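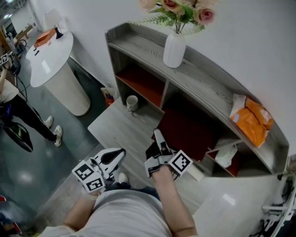 片づけロボットのソフトまわり 小ワザ集(棚・小物編)

Murnolineの作業部屋メモから、棚まわりの片づけをロボットに覚えさせる人に使えそうなものを抜き出しました。ハードの話はほとんどありません。タグの検出、時刻合わせ、軌道の後始末、計画器のなだめ方、それと記録ファイルの整理です。家事のコツのページに混ぜてもらっている手前、なるべく台所の言葉で書きますが、途中から台所では使わない単語が増えます。読み飛ばしても夕飯には影響しません。

書き手はRóisín Dolan。質問はページ下の投稿欄へどうぞ。返事は遅いです。

■ タグの下ごしらえ

手持ちグリッパーに貼る白黒の四角いタグは、印刷して切って貼るだけなのに、調子が悪いときの原因の半分はここにあります。認識のパラメータを三日いじったあとでタグの角がめくれているのを見つける、という経験は一度で足りるはずですが、私は三回やりました。

・白い余白を切り落とさない。はさみを持つと人は黒い枠ぎりぎりまで攻めたくなります。検出器は余白と黒枠の境目で四角を探すので、几帳面な人ほど検出率の低いタグを作ります。

・つや消しの紙に刷る。ラミネートは丈夫ですが、天井の照明を見事に映します。どうしても保護したいときは、つや消しの透明フィルムを。

・サイズの設定は、黒枠の外側を定規で測って入れる。PDFに書いてある寸法は、プリンターが「用紙に合わせる」という親切をはたらいた時点で嘘になっています。スケールが数パーセントずれると、手先は棚板の手前で律儀に物を放します。

・IDは左右で離れた番号にする。うちは左が7、右が33です。隣り合った番号にしていた頃は、設定ファイルの左右を入れ替えても誰も気づかず、ロボットだけが気づいていました。

・傾きの違うタグを複数貼るなら、タグどうしの相対姿勢を先に校正しておく。グリッパーを机に置き、ゆっくり回しながら一分ほど記録して、まとめて最適化にかけます。一枚ずつ手で測った値を入れると、タグが切り替わるたびに手先がぴくっと跳ねます。しゃっくりをする軌道を見たら、まずここを疑ってください。

■ 床と天井の照り返し

つやのある床は掃除が行き届いて見えるので来客には好評です。カメラの自己位置推定には不評です。床に映った照明は、カメラが動くと床の模様とは違う動き方をします。特徴点の多いところを喜んで拾いに行く推定器は、この光の点をしっかりした目印だと思い込み、追いかけて、少しずつ部屋ごとずれていきます。

手当ての順番は次のとおり。

まず露出を固定します。自動露出のままだと、明るい壁を向いた瞬間に暗い棚の奥がつぶれます。合わせるのは壁でなく棚の奥のほう。壁が白く飛ぶのはあきらめましょう。壁に用はありません。

次に、床の領域に低い重みをつけます。完全に消すと、今度は下を向いたときに特徴点が足りなくなって止まります。Perklowの設定なら floor_weight を 0.3 あたりから始めて、軌跡の始点と終点が合うところまで下げていきます。

それでもずれる部屋では、棚のまわりに模様のある物を増やします。造花でも古い包装紙でもかまいません。無地の壁と無地の棚でそろえたおしゃれな部屋ほど、推定器には目隠しをされたのと同じです。インテリア雑誌の言うことを聞きすぎないように。

■ 時刻合わせは先に

カメラ、グリッパーの開き幅、記録用パソコン。この三つの時計は、放っておくと勝手な時間を生きています。

ずれの見つけ方は簡単で、記録の最初と最後に、グリッパーをぱちぱちと二回閉じてください。映像で指が合わさるコマと、開き幅のログが底を打つ時刻を重ねると、ずれが出ます。最初と最後の値が違えば、時計の進み方そのものが違っています。固定の補正値でごまかさず、一次式で直します。

うちで一番ひどかった記録は、長さ1279秒のもので、頭では合っていたのに、終わる頃には物を放してから指が開いていました。再生すると念力のようで面白かったのですが、学習させた方策も念力を使おうとしたため、棚の前に小物が積もりました。

補正は記録したその日のうちに。月曜にまとめてやろうと思った補正は、月曜には何の記録だったか分からなくなっています。

■ 棚は箱の集まりだと思わない

計画器に渡す衝突モデルの話です。

四角い棚なら、板の厚みぶんの直方体を並べれば済みます。問題は、天板が斜めだったり、側面がくるりと曲がっていたりする棚で、これを大きな箱ひとつで包むと、何もない空中まで立入禁止になります。計画器は正直者ですから、存在しない角を避けて大回りし、しまいに「経路なし」と言ってきます。

コツは、曲面のところだけ細かい凸形状に分けることです。全部を細かくすると衝突判定が重くなり、計画が終わる前にお茶が冷めます。Devenauには自動分割が付いていますが、初期設定のままだと側面の曲線を841個の破片に刻んでくれました。パセリのみじん切りなら満点です。上限を指定し、仕切り板と天板は手で直方体に置き換えるのが、結局は早くできます。

低い段については別の注意があります。仕切りの中へまっすぐ手を入れる動きは、人間なら肩をすくめて済みますが、アームでは肘が手前の板に当たりがちです。手先の目標だけを与えず、入口の少し手前に中継点を置きましょう。中継点までは自由に計画させ、そこから奥へは直線で。戻りは同じ線を逆にたどる。この「来た道を帰る」を設定していないと、物を置いたあとで計画器が急に独創的になり、置いたばかりの物を連れて出てきます。

棚の奥行きの安全余白は、入口側を厚めに、奥側を薄めに。全部に同じ余白をつけると、浅い棚では余白と余白がぶつかって、手を入れる場所がなくなります。

■ くしゃくしゃの袋

お菓子の袋、レジ袋、詰め替え用の袋。台所の人間には何でもない物ですが、認識の側から見ると毎回形の違う別人です。

枠で囲むだけの検出器に袋の向きを聞いてはいけません。自信たっぷりに答えますが、根拠はありません。袋には領域の塗り分けを使い、向きは「分からない」で通します。つかむ点は塗り分けた領域の縁でなく、少し内側の盛り上がったところ。縁はたいてい空気です。

深度カメラは、つるつるした袋の表面で穴だらけになります。穴を周りの値で埋める処理は、袋と棚板の境目までなめらかにつないでしまい、袋が棚から生えてきたような形ができます。埋めるなら領域の内側だけにしてください。

学習データの名前の付け方にもひとこと。「袋1」「袋2」と付けると、半年後に誰にも分かりません。かといって「例のオレンジのやつ」もだめです(書いたのは私です)。色、材質、ふくらみ具合の順で、決まった言葉だけを使う。表記の一覧を一枚つくって、そこにない言葉は保存時にはじくようにしておくと、「袋」「ふくろ」「フクロ」の三つどもえが起きません。

■ マグの取っ手と、花瓶に触らない方法

マグカップは取っ手の向きが命、と思われていますが、棚から出すだけなら胴を横からつかむほうが安定します。取っ手の向きが要るのは、棚に戻すときに並べたい人だけです。並べたい人は、推定結果を角度で持たずに「右・左・手前・奥・不明」の札で持つのがおすすめです。角度で持つと、取っ手が隠れているときにも小数点以下まで立派な数字が出て、つい信じてしまいます。

花瓶など、動かしてほしくない物は、物体としては認識させて、作業の対象からは外します。認識からも消してしまうと、計画器には何もない空間に見えるので、花のあいだを通り抜けようとします。花や葉は深度が途切れ途切れに出るため、衝突モデルは実物より太らせた円柱で。花屋さんの腕前が台なしの見た目になりますが、画面の中だけのことです。

「触らない物リスト」は棚ごとに持たせましょう。部屋全体でひとつにしたら、流しの横に移したマグまで文化財扱いになったことがあります。

■ 軌道の後始末

人の手で集めた動きには、要らないものがたくさん入っています。迷い、持ち替え、くしゃみ。

・始めと終わりの静止を切る。切りすぎ注意。動き出す直前のわずかな静止は残します。全部切った方策は、起動した瞬間に走り出します。

・平滑化は位置と回転を別々に。回転をオイラー角のまま平均すると、真後ろを向くあたりで手首が一回転します。四元数に直し、符号をそろえてから平滑化します。符号をそろえ忘れると、やはり手首が一回転します。どちらの一回転も同じに見えるので、原因の切り分けにはログが必要です。

・つかむ前後は平滑化を弱める。全体に同じ強さをかけると、指先が一番正確でいてほしいところで角が丸くなります。煮物の面取りと違って、ここは崩れやすくなるだけです。

・タグが見えなくなった区間は、短ければ補間、長ければ捨てる。うちの境目は0.3秒です。捨てるのがもったいないと感じたら、冷蔵庫の奥の瓶を思い出してください。

・開き幅は、グリッパーごとに最小と最大を測って0から1に直す。同じ型でも個体差があり、左右をまとめて正規化すると、片方はいつまでも「あと少し」で閉じきりません。

■ 後ろを通る人

作業中の画面には、ほかの人の腕や靴がよく入ります。別の装置を持って待っている人の小さなタグまで拾ってしまうと、自分の手が突然、部屋の反対側に現れます。

IDの許可リストをつくり、載っていない番号は検出した時点で捨てます。同じ番号のタグを二組刷ってしまった場合は、前のコマからの移動距離で足切りをします。人の手は一コマで二メートル動きません。動いたとしたら、データより先に本人を見に行きましょう。

人の領域を塗りつぶす処理は、自分の腕まで消していないか確認を。うちの版は最初、腕まくりをした日だけ両腕が消え、グリッパーが二つ、宙に浮いて働いていました。夏場の八月の記録がほとんどそれです。今は、グリッパーにつながっている領域を残すようにしてあります。

■ 記録ファイルの片づけ

部屋の片づけを教えるデータほど、フォルダの中が散らかります。

フォルダ名は「場所_棚_作業_連番」。日付は中のメタ情報に入れて、名前には入れません。「最終」「最終2」「ほんとの最終」は保存スクリプトで禁止にしました。翌日に「さいしゅう」が現れたので、正規表現も少し直しました。

校正ファイルは記録と同じフォルダにコピーして置く。共有の一つを参照させると、誰かが良かれと思って更新した朝に、過去の記録が全部ずれます。容量はたいしたことがありません。

失敗した記録も消さずに、失敗の札を付けて別の棚へ。札は「落とした」「届かない」「タグ切れ」「その他」だけにしています。前はもっと細かく分けていたのですが、みんな「その他」しか選びませんでした。

そして、変換の前に必ず一本、目で見て再生すること。Kahsayの作業場では、左右の逆さまな記録を丸ごと学習にかけてしまい、鏡の国の片づけが立派に仕上がったそうです。成功率は悪くなかったと聞いています。置き場所が全部反対だっただけで。

■ 投稿欄から

「タグを貼ったまま手を洗ってしまいました」
刷り直してください。乾かせば読めますが、紙が反っているので距離がうねります。

「再生速度を上げたら皿が飛びました」
速度だけでなく加速度の上限も下げてください。時間を半分にすると加速度は四倍になります。皿は樹脂のものに替えましょう。

「計画に失敗するときと成功するときがあり、何も変えていません」
乱数の種を固定して、もう一度試してください。いつも失敗するようになったら前進です。そこで初めて直せます。

「許可リストに入れたのに右手だけ出てきません」
番号の後ろに全角の空白が入っていました。投稿してくださったファイルを見て十分で分かりましたが、自分のところで同じことをしたときは午後いっぱいかかっています。

次回は引き出し編の予定です。取っ手のない引き出しについて困っている方、設定ファイルを添えて送ってください。圧縮ファイルのパスワードは本文に書き忘れないようお願いします。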